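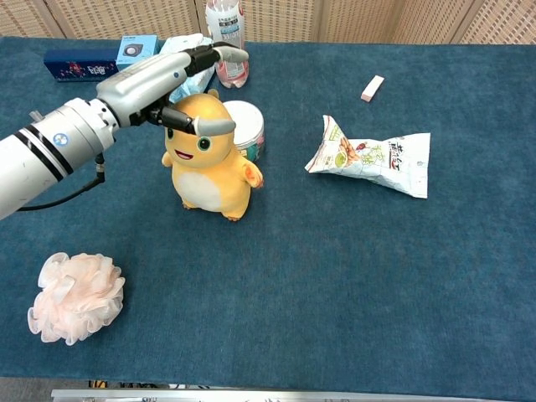 2024-08-01
By Hélène Desjardins

REMTON HOUSEHOLDS INVITED TO CLEAR THE TABLE, FINALLY

Dirkiletti, the home-tidying firm, today opens booking for Clear Table, a nine-week course for people whose tables hold everything except dinner.

The course grew out of a survey the firm ran in April. Some 2,000 households in Remton were asked what was on the table at that moment. The replies took in plush toys, bottles with an inch left in them, tubs with lids, boxes lying on their sides and, from one street in Marinho, a canoe paddle.

"People told us they were going to deal with it at the weekend," said Hélène Desjardins, who leads the course and wrote this release, there being a limit to the press budget. "We didn't ask which weekend. It seemed unkind."

Students begin with soft toys, the hardest thing to put away while it is smiling at you. Bottles and tubs follow, then boxes, including the ones kept in case something has to go back to the shop. Each item is picked up once and put where it lives. If it lives nowhere, it goes in the Diter, the firm's lidded sorting bin, which has 3 compartments and no opinion.

Classes meet on weekday evenings at the Dirkiletti workroom in Marinho. There are 50 places. Students should bring a bag of whatever is on the table now and should expect to take most of it home again.

Places can be booked at the workroom or by telephone. Tablecloths are not supplied.

Press contact: Hélène Desjardins, Dirkiletti, Marinho | © Dirkiletti. All rights reserved. | Back to top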